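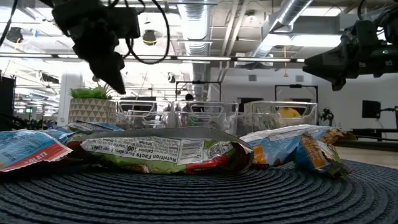

R. Antoniadis

Home | About | Cells | Service | Parts | Contact

4 min read

About Zurnham

Zurnham sets up and services small two-arm handling cells. We work from one open hall in Ruvesel, where the cells are built, run and taken apart again when they need it. We do not make arms or grippers. We buy them, mount them, wire them, write the service schedule and answer the phone when a finger sticks.

The company began as a repair bench for grippers. Installation work came later, after several customers asked us to put back what we had fixed. Most of our staff still spend part of each week at the bench.

The Arnex cell

Arnex is our in-house cell and the one on which every service procedure is tried before it goes to a customer. It has two black arms, each with its own gripper, working over a shared area. The job it runs most often is handling light packaging: snack bags, candy wrappers and torn pieces of either. Flattened wrappers are hard to pick up. They crease differently each time, they reflect the ceiling lights, and a worn fingertip will slide over them where it would still hold a rigid box. A gripper that is going out of adjustment shows it on wrappers first.

The work surface under the wrappers is a round woven placemat in dark navy blue. The ridges let a fingertip get under an edge, and the dark color separates well from pale foil and printed film. Mats are replaced when the coils start to lift. Clear storage bins stand behind the work area.

Setting up

A new cell is set up in a fixed order, and Arnex is put through the same order after any major repair.

The arm bases are bolted down and checked for play by hand with the power off. Cables are then routed. We leave a wide service loop at the gripper so the wrist can turn through its full range without pulling on the connector. The loop looks untidy in the resting position. Shortening it is the most common change customers make on their own, and it accounts for a good share of the broken connectors that reach our bench.

Next, each arm is homed alone with the other parked. The fingertips are closed on a flat gauge and the zero position is stored. Only then are the two arms run together, at reduced speed, with the shared area divided down the middle. The divide is removed in the last step, once both arms have finished a full set of picks without a stop.

The acceptance run uses a mixed set of crumpled bags and small torn pieces placed in a loose row. A cell passes when 94 percent of picks are held through the lift. Below that figure we go back to the fingertip zero and start over from there.

Care and inspection

Fingertips are wiped at the start of each shift. Snack packaging leaves salt and oil, and the film is thin enough to miss until grip force starts to climb in the log.

Every 4000 cycles the gripper comes off the wrist. The finger joints are cleaned and checked for side play, the mounting screws are replaced, and the cable jacket is inspected along the whole loop, with most attention to the first bend after the connector. A jacket that has gone shiny is still serviceable. One that shows the braid is not.

Arms are serviced one at a time. The second arm stays parked and locked out until the first has been homed and tested. Service notes are kept by arm and never by cell, so that a gripper moved from one side to the other takes its history with it.

Repairs

Grippers can be sent to the Ruvesel bench with or without the mounting block. We prefer to have the block. Please leave the fingers as they were when the fault appeared and do not clean them first; residue tells us a lot. Normal turnaround is 3 working days for finger and joint faults. Motor faults take longer and are quoted after inspection.

We keep spare fingertips, connectors and wrist cables for every cell we have installed, including those no longer under contract. Parts for cells installed by others are stocked where the fit is the same.

Visits

Customers may bring their own packaging and run it on Arnex before ordering. Send samples ahead in the condition the cell will meet, opened and crushed if that is how they arrive on your line. A test takes 2 hours, including a change of fingertips, and the pick log goes home with you.

Service schedule last revised 18 July 2026. The revision moves the cable check from the yearly service to the 4000-cycle inspection. Customers on the old schedule will receive the new sheet with their next parts order.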